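Standing desk slowly turning into a shelf, what do you keep on yours?

Tisum Boards > Home & Workspace > Desks and Chairs
18 replies, 262 views

plainoatmeal
2002-02-19
Ok so got the white standing desk in, rounded corners, column legs, long feet on the floor. Love it. Problem is stuff.

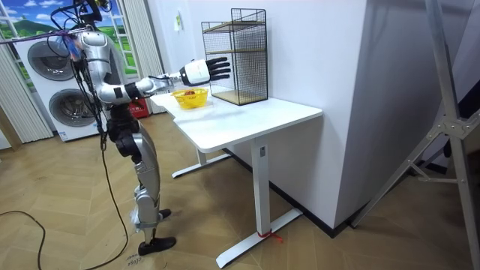 I said one basket and I meant it. Yellow plastic one, the lattice kind, near the front edge so I can drop things in without looking. Second question, feet. Do you tie anything around the base of the leg? I have a red cord on mine down where it meets the foot bar and my brother in law says take it off, looks dumb. Opinions on both pls.

gravelpit_26
Basket goes at the BACK. Front edge is elbow territory. Had one up front for a week and put it on the floor twice, paper clips till April.

plainoatmeal
Back means reaching over everything tho. Thats how I ended up with piles on the last desk.

mrs_tenpenny
Front is fine if it's a small basket. I'd worry more about what goes in it. Open weave plastic = pens poke out the sides, anything skinny falls through. Keep it for chunky things. Tape, stapler, an apple.

lowshelf
No basket. Sorry. Top of a desk should be bare, get a drawer. Caron makes a clip-under one, two screws.

gravelpit_26
Caron drawer hits your knees when you sit. Had it. Sold it.

lowshelf
So don't sit, its a standing desk

mrs_tenpenny
Some of us do both!! That is the point of the thing going up and down.

lowshelf
fair. still think baskets breed. One now, four by summer

dunmarket
Re the cord – leave it if it's doing something. I've got string on one leg to hold the lamp wire off the floor, works great, been on there since we moved. If it isn't holding anything then yeah, take it off, you'll catch a toe or the vacuum will eat it.

plainoatmeal
It's so I know where the desk goes back to when I move it to mop. Lines up with a seam. ok typing that out it does sound dumb

dunmarket
Pencil mark on the floor. Done. Wipes off later

gravelpit_26
Masking tape. Pencil wipes off when you MOP, which is the whole thing he's doing

dunmarket
Grease pencil then. Drudden sells them, the stubby ones

kettlebell_ann
Coming in on the basket. Got three of the yellow lattice ones from Prollard, same kind I think, and they slide. Slick bottom on a slick white top. Cut a square of that rubbery shelf liner and stick it under. Hasnt moved since. Also they get dusty in the holes, dunk in the sink w/ dish soap, don't bother with a rag.

mrs_tenpenny
Seconding shelf liner. Mine's under the basket AND the keyboard.

plainoatmeal
Liner, yes, have half a roll under the sink. Will try front edge with liner for a bit. If it goes over gravelpit gets to say so

gravelpit_26
I will

lowshelf
what about the top getting scratched, white shows everything. Grit gets under a basket and you're sanding it every time you bump the thing

kettlebell_ann
Again, liner. Lift it and wipe once in a while. Mines got a ring from a coffee mug and zero scratches from the basket

plainoatmeal
Cord is off btw. Tape down. Looks better, not telling him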